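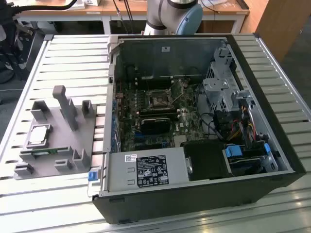
On its side, with the panel off and the processor socket still empty.

The Second Life of the Office Tower

Every January the same advice comes round. Don't buy a new computer, it says. Buy an old office tower, the kind that sat under a desk for years, drop in a better processor and keep the change. The videos run for ten minutes and end with a happy face and a benchmark score. I have watched far too many of them, and I've started to wonder who they're for.

The idea is sound enough on paper. Companies clear out their desktops on a schedule, and plenty of the machines that leave the building have years left in them. Resellers wipe them, stack them and sell them on. Saltar, which deals in these towers by the pallet, had 2,717 of them listed when I looked on a Friday morning. The cheapest was $90. The listing called it "upgrade ready," a phrase I would like to see defined somewhere.

What upgrade ready seems to mean is that the thing comes apart. I'll give the old office tower that much. Somebody once thought about the person who would have to service it. Lay it flat, take off the side, and the whole business is open to you: board, drive cage, power supply, the colored wires coming down in a bundle. Bright blue plastic on a drive bay is a kindness when you're peering into a black and gray box. Compare that with a thin modern laptop, where half the parts are glued down and the other half are hiding under them.

But coming apart is the easy bit. The processor is where the sellers get vague.

A socket is a small square of metal and it looks like an open invitation. It isn't much of one. The chip has to match the socket, the board's firmware has to recognize the chip, and the power supply and cooler have to cope with whatever you've put in. Big office brands often limit what their boards will accept, and the list of approved chips can be short and hard to find. Mahmoudi, an online parts shop that sells upgrade kits for these machines, puts its compatibility chart three pages behind the "add to cart" button. I found it by searching for the word "return."

The kit I priced was $123, without thermal paste. Add that to the $90 tower and you're into the territory of a perfectly decent refurbished machine with the faster chip already fitted and a warranty on the whole lot. The videos skip this sum. They tend to compare the finished project with the most expensive new desktop the presenter can find, and against that almost anything looks clever.

Then there's the handling. A desktop processor doesn't look like much, a flat silver-white lid on a green base, and it's easy to forget how little abuse it will take. Keep it in its tray until the socket is open and you know which way round it goes. Depending on the type, the delicate contacts are either pins on the underside of the chip or fine springs in the socket itself, and both bend if you breathe wrong.
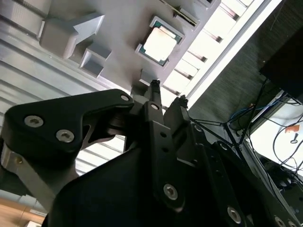

Seren Bowen thinks I'm making too much of it. Her view, sent in a long and good-humored message after I'd grumbled about all this in print last fall, is that people scare themselves out of a job that takes less skill than hanging a door. "You line up the corner mark, you let it drop in under its own weight, you close the latch," she wrote. "If you're pushing, stop. That's the entire course." She also said that the price argument misses the point, and that she would rather spend the same money and know what was in the box.

I have some sympathy with that. There's a pleasure in it, and pleasure is a fair reason to do most things. What bothers me is having it sold as thrift.

Take the upgrade box from Anby, a chip and a cooler in very nice cardboard, with a card inside telling you that you've "rescued" a computer. Maybe you have. You've also got the old processor in your hand, and a drawer is where it will go. Wurnuner offers a trade-in for used chips, which sounds better until you read that the credit can only be spent on orders over $100.

So if you want my advice, look up the exact model number of the tower before you look at any processor at all. Find the maker's own list of supported chips. Check the label on the power supply, with a flashlight and your reading glasses if need be. Consider whether more memory and a solid-state drive would do the job, as on an old office machine they very often will, for less money and with nothing delicate to line up.

And if the listing says upgrade ready, write to the seller and ask them what to.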